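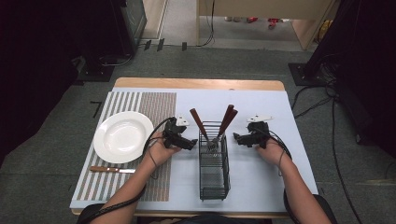
Head view from the cutlery set: plate and knife on the striped placemat, forks in the wire basket, one gripper on each side.

Pratar table-setting set, README

Hi, and thanks for downloading! I'm Gert Matlala, I put this set together and I'm the one who answers the mail about it. I'll try to keep this readable, but it grew in bits and pieces, so some parts are longer than they deserve.

What you've got is people doing small table jobs with a gripper in each hand. No robot is moving in any of it. A person holds the two grippers, does the job, and we keep what the cameras saw, plus where each gripper was and how far open. The idea is that a two-armed robot can learn from it later (ours is called Rolurus, yours can be called whatever you like).

There are 2,000 episodes in this release, all of them cutlery jobs. Each one is a single try from start to finish, with a short text label such as "put the fork left of the plate" or "move the basket closer." I wrote most of the labels myself, late in the evening, so if one reads strangely please tell me and I'll fix it in the next version.

How an episode is laid out

Every episode is a folder. Inside are the head video, one video per gripper, a file called motion with the positions and openings, and a file called label with the text. The videos share one clock with the motion file, and you can line them up by timestamp. Don't line them up by frame number — the gripper cameras drop a frame now and then and you'll drift. I lost a whole afternoon to that before I gave in and wrote the little loader script that's in the tools folder. Use it, it's ugly but it works!

The head view is the one to look at first if you just want to know what is going on. It shows the table, both hands and a fair bit of the room. The gripper views are much closer and they take some getting used to (everything is tilted, and the table edge can be anywhere).

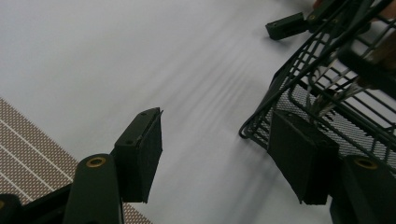 Gripper view, same table: right fingertip pad against the side of the wire basket, left pad still clear of it.

Contact is what the gripper views are good for. From the head you often can't tell whether a pad is touching the wire or just near it, and from the gripper you usually can. We trained one model on head video only and it kept closing beside the basket, very confidently. With the gripper views added it did a lot better, although I wouldn't quote that as a result, it was one run on one machine.

Things that may trip you up

The basket is thin black wire and the fingertips are black too. If you run any kind of automatic masking, expect it to glue them together. Juhász, the labeling tool we use, has a brush mode for this and I'd go straight to that.

Shadows from the wires fall on the white surface and move when the basket moves. Some edge detectors love them. I left them in on purpose, kitchens have shadows too.

Failed tries are included. If a fork was dropped or a basket tipped over, the label file has "fail" on its second line. That's nearly 90 episodes, and I'd keep them unless you have a good reason to throw them out. Forty (fine, 40, the loader wants digits) are set aside in the holdout folder for testing, so please don't train on those.

Opening values are in millimeters between the pads. In version 2 they were motor units, so if you mix old and new files you'll get nonsense. Version 3 is the one you have now, out 18 September 2019.

Using it and getting in touch

Research and teaching are fine, no need to ask. If you want to put it in a product, write to us at Prutik first and we'll sort something out. Please don't try to work out who the people in the videos are.

A second set with cups and bowls should be out in November if the sorting goes well. Bug reports are very welcome, and it helps a lot if you include the episode folder name and the timestamp where things go wrong.

Gert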